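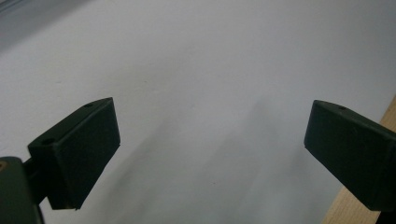

Textile Conservation Technician (part-time, fixed term)
Wostley Museum Collections Service, Ivton Store

Reference: 824
Hours: 16 per week
Reports to: Enikő Vörös, Senior Conservator
Start: September

The Collections Service holds household linen, workwear and flat textiles transferred from the former Bognár mill and from private donors. The technician will work on the rehousing of the Bognár linen series, which is moving from folded storage in cardboard cartons to rolled and flat storage in the new bay. The series was last inventoried before the transfer and the existing records are incomplete.

Duties

Surface cleaning of stable textiles by low-suction vacuum through a screen, following the written procedure.
Preparing rollers, interleaving tissue and washed cotton covers.
Condition reporting on the standard form, including weave, seams, stains, earlier repairs and laundry marks.
Entering locations and accession numbers in the Listeck database on the day an object is moved.
Reading the temperature and humidity loggers and reporting values outside the set limits.
Checking insect traps and keeping the trap log current.

The post does not include wet cleaning, stitched repair or loan preparation. These remain with the senior conservator.

Required

A certificate or degree in conservation, collections care or textile technology, or two years of paid work in a museum store.
Practical experience handling fragile flat textiles.
Accurate written English and consistent record keeping.
Ability to lift 44 pounds with a second person and to work standing for part of the day.

Desirable

Working knowledge of fiber identification by microscope.
Experience with any collections database. Training in Listeck is provided.
Reading knowledge of Hungarian - some of the mill ledgers have not been translated.

Conditions

The store is kept cool throughout the year and warm clothing is advised. Food, drink and ink pens are not permitted past the lobby. Working days are agreed with the supervisor and fall within normal opening hours. The contract runs for 2 years and is not expected to be extended. Parking is available at the rear entrance. The nearest bus stop is at Ivton Depot, and the last part of the route has no sidewalk.

How to apply

Send a resume, a cover letter of no more than two pages and the names of two referees to Faustino Galindo, Personnel Office, quoting the reference number. Attach one sample condition report if you have one, with owner details removed. Applications without a cover letter will not be read.

Interviews will be held at the Ivton Store and include a short handling exercise using non-accessioned material. Questions on the technical content of the post may be addressed to Vega Soler in the conservation workshop, mornings only.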